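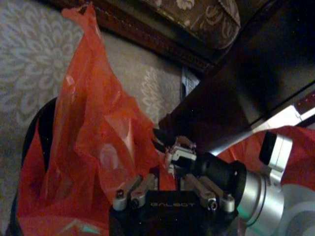
R. Sugiyama

Capítulo 6
Filmes poliméricos de parede fina

6.1 Delimitação do assunto

Chama-se filme, na indústria de transformação, o produto plano cuja espessura é muito pequena em relação à largura e ao comprimento. A fronteira entre filme e chapa é convencional e varia conforme a norma adotada. Neste livro, o critério é funcional: considera-se filme o material que pode ser bobinado, dobrado e franzido à temperatura ambiente sem fratura. Sacolas, sacos em bobina, envoltórios agrícolas e camadas internas de laminados enquadram-se na definição. Bandejas termoformadas e tampas injetadas foram tratadas no capítulo anterior.

O capítulo ocupa-se das poliolefinas, em particular dos polietilenos de baixa densidade (PEBD), linear de baixa densidade (PELBD) e de alta densidade (PEAD). Os três são formados por cadeias de mesma unidade repetitiva e diferem na quantidade, no comprimento e na distribuição das ramificações. Dessas diferenças decorrem o grau de cristalinidade, a rigidez, a transparência e a resistência ao rasgo, propriedades que o projetista precisa conciliar ao escolher a resina.

6.2 Espessura e rigidez à flexão

A rigidez à flexão de uma placa delgada, homogênea e isotrópica é dada por

D = E h³ / [12 (1 − ν²)] (6.1)

em que E é o módulo de elasticidade, h a espessura e ν o coeficiente de Poisson. A dependência cúbica com a espessura explica por que um filme de 15 µm acompanha quase qualquer contorno sob o próprio peso, ao passo que uma chapa da mesma resina se sustenta em balanço. Reduzida a espessura à metade, com os demais parâmetros constantes, D cai a um oitavo do valor inicial. A rigidez à tração no plano, proporcional ao produto E h, cai apenas à metade.

A relação entre as duas grandezas determina o modo como o filme se acomoda. Quando se reúne a boca de uma sacola num ponto estreito, a largura excedente não pode ser absorvida por compressão no plano: o filme flamba e forma pregas que partem da região apertada e se abrem na direção do corpo. O volume abaixo da alça torcida, na fotografia de abertura, é ocupado por dobras dessa espécie, frouxas e de raio variável. Onde a curvatura permanece suave, a deformação é em boa parte recuperável. Nos vértices em que duas ou mais dobras se encontram, a deformação local pode ultrapassar o limite de escoamento e deixar um vinco permanente.

A Equação 6.1 supõe isotropia, hipótese que os filmes soprados satisfazem mal. A correção para o caso ortotrópico encontra-se na Seção 6.5.

6.3 Cor, translucidez e impressão

A aparência de um filme resulta da soma de três contribuições: reflexão nas superfícies, espalhamento no interior e absorção pelos pigmentos. No polietileno natural, o espalhamento interno provém sobretudo das estruturas cristalinas, cujo índice de refração difere do da fase amorfa. A rugosidade superficial acrescenta parcela considerável à opacidade, em especial no PEAD, de aspecto leitoso.

Filmes coloridos são obtidos pela adição de concentrado (masterbatch) à resina antes da extrusão. Para uma mesma concentração de pigmento, a intensidade aparente da cor depende do caminho óptico. Duas paredes sobrepostas parecem mais saturadas que uma parede isolada, e uma dobra vista de perfil parece mais escura que a região plana vizinha. Nas cristas voltadas para a fonte de luz ocorre o contrário: a reflexão superficial soma-se à cor do corpo e a desloca para tons mais claros. Um filme vermelho-alaranjado translúcido exibe, por esse motivo, realces rosados ou salmão. O controle de cor deve ser feito sobre amostra plana, com número de camadas especificado e fundo padronizado.

A impressão sobre poliolefinas requer tratamento prévio. A energia superficial do polietileno é baixa, e a tinta não molha adequadamente a superfície sem oxidação por descarga corona ou por chama. O efeito do tratamento decai durante a estocagem, com velocidade que depende do teor de agentes deslizantes e da temperatura do depósito. Recomenda-se medir a tensão de molhamento imediatamente antes da impressão, ainda que o fornecedor da bobina informe o valor de saída.

6.4 Estudo de caso: lote de sacolas da linha Takier

Os dados desta seção serão retomados nos exercícios. A unidade de Porik operava uma extrusora de balão com matriz anelar, seguida de corte e solda na linha Takier. Em 3/10/23 foi separado para avaliação um lote de 1.840 sacolas, produzido com mistura de PEAD e PELBD e espessura nominal de 15 µm. Dele se retiraram 693 unidades para ensaio destrutivo. As restantes ficaram armazenadas até dezembro, em caixas fechadas, para verificação do envelhecimento.

O ensaio consistiu em carregar cada sacola com massa conhecida, suspendê-la pelas alças e submetê-la a ciclos verticais de amplitude constante. Registraram-se o número de ciclos até a falha e a posição da ruptura, classificada em seis categorias:

a) alça, na seção de menor largura;
b) raio de concordância entre alça e boca;
c) solda superior;
d) corpo, na direção da máquina;
e) corpo, na direção transversal;
f) solda de fundo.

A classificação por posição é mais informativa que a carga média de ruptura. Falhas em (b) apontam para concentração de tensões e se corrigem na faca de corte. Falhas em (c) e (f) remetem à temperatura, à pressão ou ao tempo de selagem. Falhas em (d) sugerem orientação excessiva na direção da máquina, situação em que o rasgo, uma vez iniciado, se propaga com pouca energia. O laboratório Uris, encarregado das medições de espessura, forneceu também o perfil transversal de cada bobina, reproduzido na Tabela 6.2.

6.5 Anisotropia do filme soprado

No processo de balão, o material fundido é estirado simultaneamente em duas direções. A razão de sopro (RS) é o quociente entre o diâmetro do balão e o diâmetro da matriz. A razão de estiramento (RE) é o quociente entre a velocidade dos rolos puxadores e a velocidade média do fundido na saída da matriz. Desprezada a variação de massa específica entre o fundido e o sólido, a conservação da massa fornece

h = h₀ / (RS · RE) (6.2)

sendo h₀ a abertura da matriz. A mesma espessura final pode ser alcançada com diferentes pares de RS e RE, mas os filmes resultantes não são equivalentes. Valores elevados de RE com RS próxima da unidade produzem orientação predominantemente longitudinal. O aumento de RS aproxima as propriedades nas duas direções, dentro do limite imposto pela estabilidade do balão e pela altura da linha de névoa.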